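Weltow Pauses Automated Suturing Work After Instrument Fault

The Weltow Institute for Surgical Training has suspended all automated suturing on its two-armed robotic system after an instrument failed to release a needle on command during a bench session on 29th August. No patient was involved and no member of staff was hurt. The institute does not carry out operations on people, and the system concerned is used only for research and teaching on practice material.

In a statement released the following morning, the institute said that the fault occurred while the system was running Lollix, the control software that allows it to place and tie stitches without a surgeon at the console. A supervising engineer gave the command to open the jaws of one instrument. The software reported that the jaws had opened, but they remained closed. The arm then began its next planned movement with the needle still held and the thread under load.

The engineer pressed the emergency stop. According to the system log, the arm continued to move for 188 milliseconds before the brakes engaged. The institute's own limit for that interval is 70 milliseconds. It is this second finding, and less the failure to release, that led to the decision to suspend the work.

"An instrument that sticks is a known problem and we have procedures for it," said Etelka Nyitrai, head of technical safety at the institute. "A stop that takes longer than it should is a different matter. Until we can account for the delay, the arms will not move under software control."

Automated suturing has been under study at Weltow for the past two years. The work covers the handling of curved needles, the spacing of stitches and the tying of knots by two instruments working together.

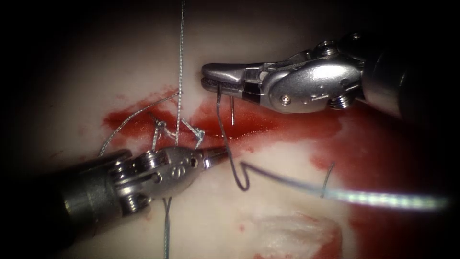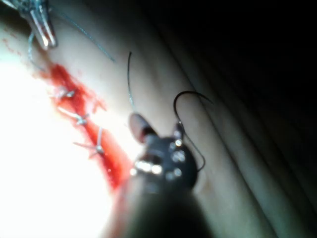

Robotic instruments and suture thread at the work site during suturing on the bench.

The instruments are driven by thin cables that run down the shaft to the wrist and jaws. Over time these cables stretch, and the software corrects for the change by adjusting how far each motor must turn. An early inspection suggests that one cable had stretched beyond the range the software was able to correct. The motor turned by the expected amount, the software took this as proof that the jaws were open, and no separate sensor was fitted at the tip to show otherwise.

Records show that the instrument had completed around 900 grasp cycles since its last inspection. This was within the service interval in force at the time. The institute has said that it will shorten the interval, but has not yet settled on a new figure.

The cause of the slow stop is less clear. The emergency stop circuit was installed by Tedby, the contractor responsible for the electrical work in the laboratory, and was tested when the system entered service. Changes were made to the control cabinet in the spring, when a second power supply was added. The institute is examining whether the stop circuit was fully tested again after that work. Tedby has been asked to provide its records and has agreed to do so.

A review of earlier logs is also under way. It has so far identified 11 sessions in which the stop was pressed after the cabinet was changed. In most of these the arms were already at rest, so the logs do not show how quickly the brakes would have acted on a moving arm. Staff are now working through the remainder with the help of the joint position data, which is stored separately.

The review will be led by Győri, an independent inspection firm with no part in the design or upkeep of the system. Its inspectors have been given access to the laboratory, the maintenance register and the software history. The instrument that failed has been removed and sealed in the condition in which it was found, and will be opened only when an inspector is present.

Several measures have been put in place while the review continues. The arms may be powered for diagnostic purposes only, with two members of staff in the room and the instruments detached. Hands are not to enter the work area at any time while the drives are live – a rule that already applied during automated sessions and now covers setup and cleaning as well. Used needles must be counted and recorded before the drape and practice material are removed.

Teaching is largely unaffected. Courses in manual and console-operated suturing use a separate system in another room, with its own stop circuit. That circuit was tested on the morning after the fault and was found to be within limits. Trainees whose projects depend on the automated system have been contacted by their supervisors, and extensions will be granted where needed.

Ms. Nyitrai said that the engineer on duty had acted correctly and that the session had been run according to the written procedure. She added that the procedure itself would be revised. Under the current version, the engineer is required to confirm on the screen that the jaws have opened before allowing the next movement. In future, the engineer will be asked to confirm this from the live camera view, and the software will wait for that confirmation.

The institute is also considering a check within Lollix that would compare the load on the cable with the load expected from open jaws. A version of this check was proposed last year but was set aside after it produced too many false alarms in early trials. The development team has been asked to return to that proposal and report on it to the head of technical safety.

No date has been given for the return of automated suturing. The institute said that work would resume only after the inspection firm had delivered its written findings and the emergency stop had been shown to act within the limit on both arms, at full speed and under load. The findings will be published on the institute's website, and other laboratories that use cable-driven instruments may request the log extracts in advance by writing to the technical safety office.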